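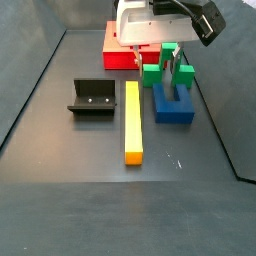 Notes pour l'exposé « Trois blocs, une table »
Mercredi, fin de matinée. Salle du fond, chaises en demi-cercle, pas d'estrade.

Ouverture (ne pas lire, raconter)

Bonjour à toutes et à tous ! Demander qui a joué aux cubes cette semaine. Attendre. Il y a toujours une main qui se lève, et c'est souvent un grand-père. Enchaîner tout de suite : je vais vous parler de blocs de construction pendant une petite demi-heure, et j'en suis ravi, parce que c'est mon sujet préféré depuis l'atelier de Gastmont.

Remercier Pui-shan Liu pour l'invitation et Lautaro Fuentealba pour la table.

Première partie : le grand rouge

Commencer par le plus simple. Un bloc rectangulaire, rouge, grand, posé au fond. On a envie de passer vite dessus, et je voudrais justement qu'on s'y arrête. Regardez ce qu'il donne à une construction : une longueur, un mur, un horizon. Quand je vide une caisse devant des enfants, c'est souvent lui que l'un d'eux attrape en premier, et il devient un quai, un lit, un bus (à Semusier, tout un après-midi, il a été une baleine, et personne n'a discuté !).

Parler de la couleur. Le rouge de face est franc, saturé, et le dessus tire vers un orangé un peu rose là où la lumière tombe. J'adore ça. Un seul bloc, une seule teinte, et l'œil en reçoit deux. Prendre le temps, faire pivoter un bloc devant la fenêtre si le soleil est là. Sinon lampe de bureau, prise à gauche du tableau.

Deuxième partie : le U debout

Le bloc vert, maintenant. Un U dressé, deux bras qui montent d'une base. Poser la question à la salle : qu'est-ce que c'est ? Laisser venir. Réponses déjà entendues : une chaise sans dossier, une porte à l'envers, un diapason, des oreilles de lapin. Ma préférée reste celle d'Elias Zoubi : « c'est un bloc qui attend quelqu'un ».

Insister sur le creux. Dans une caisse de cubes pleins, on empile, on aligne, on fait des tours, et c'est déjà beaucoup. Avec un U, on se met à glisser des choses dedans. L'espace vide entre les deux bras devient une pièce du jeu, aussi utile que la matière autour. On y passe un doigt, une règle, un autre bloc. On le retourne et voilà un pont. On le couche et c'est un enclos, un port, une baignoire pour figurine !

Petite démonstration avec les blocs de la maison : debout, retourné, couché. Aller lentement. Ne pas parler pendant que je les tourne — les gens regardent mieux.

Troisième partie : le bleu, devant

Un autre U, bleu foncé, au premier plan. Deux formes qui se ressemblent, et la conversation commence : est-ce qu'on les emboîte, est-ce qu'on les met face à face, est-ce qu'on en fait une enceinte fermée ? Avec deux U face à face, les petits trouvent la cour intérieure tout seuls, et il faut voir leur tête quand ils y posent un animal et que l'animal est « chez lui ».

Anecdote Golestani, si le temps le permet : Imad Ghanem avait caché les blocs droits et ne laissait sur la table que les U. Dix minutes de râleries, puis une ville entière. Avec des canaux.

Dire un mot du fond. Une surface grise, c'est parfait pour travailler : le rouge, le vert et le bleu y ressortent tous les trois. À la maison, une nappe unie fait très bien l'affaire. Éviter les carreaux, les fleurs, et le tapis avec des routes imprimées (je l'aime beaucoup, ce tapis, mais il décide à la place des enfants où passent les voitures).

Passage à la pratique

Distribuer les plateaux. Consigne unique : 3 blocs par personne, dont au moins un creux. Cinq minutes. Circuler, ne rien corriger. Si une table s'endort, demander par où entre la lumière dans leur construction. Ça relance à tous les coups.

Variante d'Eyvindur Kvaran, très drôle : chacun construit, puis se décale d'une chaise et déplace un seul bloc chez le voisin. Prévoir du bruit.

Questions probables

Faut-il une grosse caisse ? À Skirnmont, la réserve compte 600 blocs et on en sort une poignée à la fois. Peu de pièces, bien différentes, et on voit ce qu'on fait.

À quel âge commence-t-on le U ? Dès que la main sait le retourner. Choisir des pièces assez grosses.

Et le rangement ? Par forme, jamais par couleur ! Les rectangles ensemble, les U glissés les uns dans les autres quand la taille s'y prête. Les enfants le font volontiers, c'est encore un jeu.

Penser à récupérer les plateaux avant la pause, et à rendre la lampe à Pui-shan.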